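The Checkout Hour

Checkout at the Starken was eleven, and at twenty to eleven I was still sitting on the carpet in my socks, thinking about the trash.

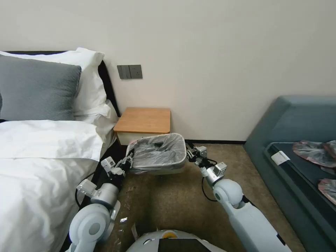 I should back up. My aunt left me 1,000 dollars and a letter. The money was for a trip to Gistovport, and the letter said I had to stay at the Starken, in the room she used to get every July, and that I'd know what I was looking for when I found it. She was like that. She once hid my birthday present in a bag of frozen peas and let me go hungry for a clue until dinnertime.

So I took the bus, three hours with a man asleep against my shoulder, and I got the room. It was a perfectly nice room! White bedding, the kind of duvet you have to wrestle, a black headboard, a little bedside table with a honey-colored top where I put my glasses and a cup of water at night. A teal sofa that I piled all my junk on the minute I walked in. I don't know what I'd expected. A painting with something taped to the back, probably. But the walls were bare. There was the switch panel by the bed and that was the whole art collection.

I looked anyway. I looked for two days, on and off, between walks to the harbor and a really outstanding fish sandwich from a place called Thygesen (go if you're ever there, get the pickles). I had the sofa cushions up. I lay flat on my stomach with my cheek on the carpet and looked under everything that had an under. I pulled the pillowcases off and put them back on, badly. I pressed every switch in every combination I could think of, like it was a safe, and all I got was lights on, lights off, and then some kind of setting where I couldn't get the lights to do anything at all and had to call the front desk.

The woman at the desk remembered my aunt. "Room thirty-three," she said. "She always did her own trash."

I asked what she meant by that, and she said just that, my aunt always carried her own trash down at the end, and stopped to talk. Then her other phone rang.

Which brings us to the carpet, and twenty to eleven, and me with a little white trash bin in front of me. It had a gray bag in it, and by then the bag had two days of me in it too. Bus ticket, sandwich paper, the wrapper off a Prurkico bar I'd eaten in bed like an animal. The rest of my mess was still on the sofa, all that crinkly plastic you somehow collect when you travel. I hadn't gone through the bin. It was the one thing in the room I'd been adding to instead of searching.

I tied up the bag and lifted it out and there, flat on the bottom, was an envelope.

I yelled. I really did, somebody next door thumped the wall. It was a small envelope, a bit yellow, with my name on it in that slanty handwriting that always looked like it was running for a train. I sat there with it in my lap and got scared to open it, so I did what I do when I'm scared and cleaned up. I put a fresh bag in the bin and stuffed in everything off the sofa. I made the bed, more or less. I wiped the ring my cup had left on the little table.

Then I opened it. It was a photo of her on the harbor wall with her shoes off, squinting, holding half a fish sandwich. On the back she'd written: "Age 72 and never felt better. The desk lady hid this for me, so thank her. She likes the lemon cookies."

I had to read it a few times.

At five to eleven I went down the stairs with my suitcase in one hand and both bags of trash in the other. The desk lady looked at the bags, and then at my face, and she came right out from behind the counter.

"Oh good," she said. "I was going to give you one more hint and I didn't have one."

I asked her where the bins were, and she said around the back, she'd show me, and was I in a hurry? There was a later bus. I said I wasn't, and did she know where a person could buy lemon cookies.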